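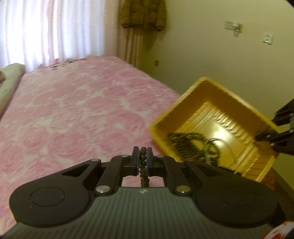

Sorting bead strands on a bed – tray or no tray?

2 min read

skimness_50
I restring for a small shop and the strands come back in one tangled lot. The only flat surface big enough is the bed, so I lay them out on the spread and drop each one into a yellow plastic tray. Dark olive brown rounds mostly. Problem: the mattress dips and the tray tips. Better base?

H. Chornovol
Put a board under the tray. A bed is fine for laying out, bad for holding anything with a rim. Last lot I did was 474 strands on a board and none went over.

brekham
Disagree on the tray altogether. Hard plastic is slick and round beads run to the low corner. Bead mat, or a folded towel.

H. Chornovol
A mat has no walls. If a knot lets go you are picking beads out of the bedding. Mine was a 700 mm board, for reference.

Senthil Kartha
Both of you are describing loose beads. OP has strung ones. For strung stock the floor of the container matters less than the height of the wall. Ribbed sides are a nuisance, small beads catch at the foot of the ribs.
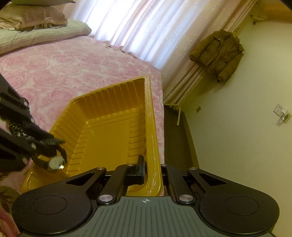 Re: Sorting bead strands on a bed

skimness_50
Smooth in the middle of the floor, ridges toward the sides. I keep the strands to the middle.

brekham
Then line it. One piece of felt, cut to the flat part.

Senthil Kartha
Felt sheds. Use thin craft foam. And lower one strand at a time, doubled over, holding it at the fold. Two together will wrap around each other on the way down.

brekham
Felt has not shed on me since July, but suit yourself.

skimness_50
Going with the board and foam. Will report after the next lot, 1203 strands on the slip.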